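**Resizing a half-eternity band, worth it or just trade in?**

**maplestreet_jo**
My husband bought me a half-eternity band from Custell four years back. White gold, small round stones across the top, size 6. My hands have changed and I'm now closer to a 7. The store quoted me $426 to size it up and said it would take until March. That seems high for one size. Has anyone had this done for less, or should I put the money toward something new?

**benchworn**
Depends how far down the stones go. If they stop at the halfway point there is plain metal at the bottom and a jeweler can cut it there and add a piece. One size is usually fine. The problem is that stretching the curve opens up the prongs or the channel walls, so the stones near the ends have to be checked and often tightened. That's where the labor goes. Ask if the quote includes that and new rhodium.

**maplestreet_jo**
They said it includes "finishing." I didn't ask what that meant.

**benchworn**
Ask. And get it in writing.

**ridgeway_p**
I'd trade it in. I had a channel-set band sized up and lost 2 stones in the first year. The shop replaced one for free and charged me for the other. Every time I wear it I'm looking down to check.

**benchworn**
That sounds like a shop that didn't check the channel afterward. I wouldn't blame the resize itself.

**ridgeway_p**
Maybe, but the result for me was the same. A customer can't tell beforehand which kind of shop they've walked into.

**Hakcombe_Lil**
Is it for daily wear or just for going out? I moved mine to my right hand, where it fits, and saved the money. I only put it on for dinners and weddings anyway. I went through all my rings at home last month before deciding which ones to have worked on.
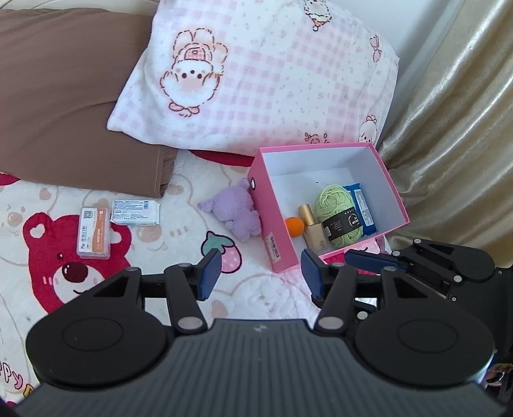 *Home, the bed with the brown pillow and the fuzzy puppy one*

Three of mine needed sizing and I only did one. The others I either wear on a different finger or gave to my niece.

**maplestreet_jo**
It's for daily wear, next to my wedding band. The wedding band was easy, plain metal, done while I waited. I tried the other one on my right hand and it's tight there too.

**Zarmeena Cheema**
I'd get a second quote from an independent. I used Jatoi for a similar band and paid a good bit less than the chain wanted. It took 12 days. They looked at each stone under the microscope in front of me and told me which ones were already loose before they touched it – two of them, as it happened.

One thing to check first is the Custell care plan, if you have one. Mine from a different chain was void if anyone else worked on the ring.

**maplestreet_jo**
We do have a care plan. I'll look for the paperwork. Do you know if Jatoi takes rings by mail?

**Zarmeena Cheema**
They did for me, insured up to $4000. I'd still call and ask, that was a while ago.

**ridgeway_p**
I would not mail a ring. Personal choice.

**benchworn**
Insured mail is fine. Take clear photos of the top and both sides before it goes, and write down the stamps inside the band.

**tinsel_and_oak**
Does anyone know about the Flostby adjustable shanks? The kind with a hinge at the bottom. My aunt has bad knuckles and she was told it would help.

**benchworn**
Different job. Good for knuckles that are bigger than the base of the finger. On a thin band like the one in this thread I'd say no, there isn't enough metal to hold the hinge. Start a new thread with the band width and I'll answer there.

**maplestreet_jo**
Update: found the care plan. It covers tightening and rhodium but not sizing, and outside work does cancel it. I called Custell back and they took the tightening off the quote after I pointed that out. Waiting on the new number by email. I'll call Jatoi in the meantime.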